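Ticket: Gripper width reading drifts during blanket folding demos
Project: Kundus bedding tasks
Site: Vorkdale
Status: Open, workaround in place

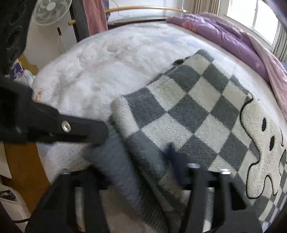

The logged jaw width no longer matches the real opening after several demos in a row. At the start of a session a full close reads 0 mm. By demo 10 it reads 5 mm, and the replay on the arm stops short and drops the corner of the blanket.

Only the hand-held unit does this. Demos recorded by remote control on the same task replay fine.

Tried so far

Restarted the recorder between demos. No change.

Swapped the USB cable. No change.

Went back to the previous Brendska firmware. Drift still there, possibly slower.

Recorded 10 demos with the jaws closing on nothing. Drift stayed under 2 mm, so load seems to matter. Thick fleece is the worst, a thin sheet hardly shows it.

Update, 2:40 p.m.

Took the unit apart. The set screw on the encoder hub was loose enough to turn by hand. Each hard squeeze lets the hub slip a little on the shaft. Tightened it and added thread lock, then left it to cure.

Update, June

Ran 75 folding demos on the repaired unit. Zero held for roughly the first 60, then slipped once – a single jump, no slow creep this time. Bagheri is sending a clamp-style hub to replace the set screw one.

Until it is fitted: close the jaws fully before every demo and check the reading. If it is off by 2 mm or more, re-zero and mark the previous demo as suspect. Do not delete it – the video is still usable.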